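October
By Stüber

Thursday, early

Woke at five with the rain on the skylight and couldn't get back to sleep, so I got up and did the bread. The starter has been slow all week. The kitchen is cold in the mornings now and I don't want to turn the heat on before November, so I put the jar in the oven with only the light on and left it there while I drank my coffee. By seven it had moved a little.

I used the Perkier flour again, the 2-pound bag from the store on the corner. It takes more water than the one I used in the summer and I keep forgetting that. The dough was stiff and I had to wet my hands three times. I wrote the amount on the inside of the cupboard door so I don't have to learn it again next month.

Walked down to the river path once the rain let up. The lower part was closed with tape where the bank has slipped, so I went the long way by the school and came back through the allotment gate. Most people have pulled their beans. My own plot looks bad. The chard is fine, but the squash have mildew all over the leaves, and I should have picked the last ones on the weekend. I took four home in my coat and left two that were still soft at the stem end.

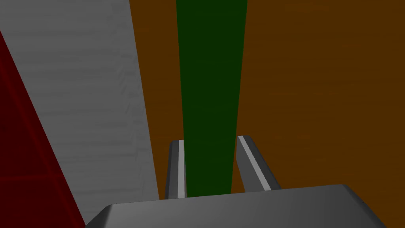
Afternoon

The letter from Lusach came. They have raised the plot rent again, and there is a new charge for water, 100 for the year whether you use the tap or carry your own. I read it twice and put it behind the clock. I'll pay it. I have been on that plot for nine years and I'm not going to start over on a balcony. But it does mean I can't leave the far end in weeds for another season and call it a rest for the soil.

So I sat down and made a plan for the far end. Garlic first, and it has to go in before the ground gets too wet. Then broad beans along the fence, where the wind comes through and nothing else does well. The rest gets cardboard and leaves until spring. I have one bag of leaves and I need a lot more than one. The street by the church is full of them, and I might take the cart on the weekend if it's dry.

I looked up seed garlic from Grirkovach, the one I grew the year before last, with the purple skin. They only had the large box left. I ordered it anyway and will give some away.

Evening

Baked at six. The loaf came out flat on one side, where I had it too close to the edge of the stone, but the crust was good and it sounded right when I knocked on it. Had two slices with butter and the end of the soup. Cut up one of the squash for the freezer. It was paler inside than I had hoped and a bit watery - it'll do for soup and not much else.

My back hurts from the peeling and from sitting badly afterward. I need to raise the cutting board on something. Last winter I used the big dictionary under a towel and it worked fine, but then I lent the dictionary out and never asked for it back.

Rain again since supper. The gutter over the back door is dripping in the same place as last year. Tomorrow I have to call about it, take the recycling out, and find the good trowel, which was not in the shed and not in the bucket. In bed by ten with the library book, 247 pages and I'm still in the first chapter.

Last updated: Thursday, 10:15 p.m.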